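4. Adaptive kayaking sessions at Lake Clerov

Our group looked at how many wheelchair users signed up for the paddling program after the new transfer dock opened. The program ran for nine weeks and logged 166 sign-ups, 22 of them from people who had never been in a kayak before.

We sent a short survey to everyone on the list and asked what made it hard to come. Transportation was the top answer. Cold hands and weak grip came next – several paddlers with neck-level injuries said they used strapping to hold the paddle. 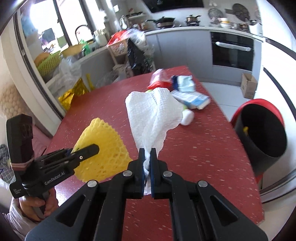

Figure 3. Crumpled paper towel held in a gripper, with a yellow foam fruit net at left.

Oluf Vídalín read the survey comments and sorted them by topic. Two people asked for a seat with higher side support, and one wanted sessions later than Monday morning.

The total cost of the grip straps and seat pads was $1,085. We did not have time to compare paddlers who used the straps with those who did not – that part is left for next term's group.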